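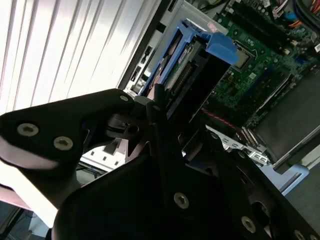 An opened computer tower with its interior exposed.

Soledad Ortuño has run the repair desk at Drekent since the shop moved to Skilwood, and most of her week goes to desktop computers that shut down without warning. In her experience the owner usually blames the power supply. She starts with heat.

"A machine that turns off after 40 minutes and starts again once it has rested is telling you something," she says. "I log the temperatures first. Then I decide what to take apart."

Her log goes back to January of last year and holds 2,024 jobs. Of those, 907 were closed with cleaning, new thermal paste or a replacement fan. She does not treat the figure as representative. Skilwood has two sawmills and a feed plant, and the air carries more fine dust than it would in an office district.

Cleaning is done with the power cord out and the fan blades held still. Ortuño uses short bursts of air and works from the top of the case down. Filters are washed separately and go back only when fully dry. Paste is replaced whenever the cooler comes off, even if the old layer looks sound.

"People ask me how much paste. A small dot in the middle is fine for most processors. The larger ones need a line or a cross. What matters more is tightening the screws evenly, a little at a time, corner to corner."

She is less interested in adding fans. Customers often arrive with every mounting point filled and no clear path for the air. Two intakes at the front and one exhaust at the rear will handle an ordinary desktop, she says, provided the front panel is not solid. On one older Cluretti case she removes the decorative insert and leaves it off.

Fan speed is the last adjustment. One office machine that came in on Tue 4 March was set to hold its rear fan at 1,210 rpm regardless of load. Ortuño changed the curve so that it rose with processor temperature, ran a load test over lunch, and sent the computer back that afternoon.

"I write the settings on a card and tape it inside the side panel," she says. "The next person to open it may be me, and I won't remember."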